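Fórum Casa e Cozinha > Mobiliário > Mesa branca mate: arrependem-se?

heledd_j
Mar 16, 2023
Olá a todos! Ando a montar a cozinha nova e estou quase decidida por um tampo branco mate da Skaldale, o modelo Cornau. A minha irmã diz que vou passar a vida de pano na mão, o meu marido diz que ela exagera (mas também não é ele que limpa). Alguém tem branco mate há mais de um ano? O orçamento é 2000 euros para tudo, por isso não posso errar.

amado.lagman
Tenho há 2 anos e voltava a comprar. Café sai bem, vinho tinto também se não ficar lá a noite toda. O que me chateia é o caril - a curcuma deixa uma sombra amarela que só desaparece com bicarbonato e paciência. De resto, água morna e sabão neutro, e nada de esfregões verdes! 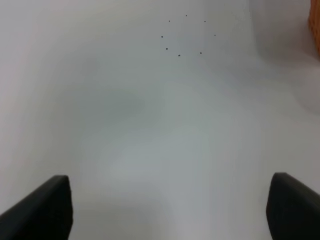 E passo sempre um pano seco no fim, senão ficam aquelas marcas de água que só se veem de lado, quando bate o sol da manhã.

MacBrayne
Desculpa, Amado, mas discordo. Branco mate numa cozinha com miúdos é pedir sarilhos. O meu ganhou zonas brilhantes onde as pessoas pousam os braços, e isso não há produto que tire. Troquei por carvalho oleado e durmo descansado.

amado.lagman
Carvalho oleado também dá trabalho, ou já te esqueceste do óleo? As zonas brilhantes costumam vir de creme abrasivo. Usaste?

MacBrayne
Usei, uma vez ou outra... mas vinha recomendado na embalagem, portanto a culpa não é só minha.

nilmini_p
Eu fui pelo meio-termo: cinzento muito claro, da Sosa. Disfarça as migalhas e continua luminoso. Paguei mais 200 euros do que pelo branco e não me custou nada. Heledd, pede uma amostra e deixa-a uma semana ao lado do fogão, com café, azeite, tudo o que te lembrares!

heledd_j
Boa ideia, a da amostra. Vou ligar para a loja amanhã. E o bicarbonato, Amado, é em pasta ou dissolvido?

amado.lagman
Em pasta, com pouca água. Deixas dez minutos e tiras com um pano macio, sem esfregar.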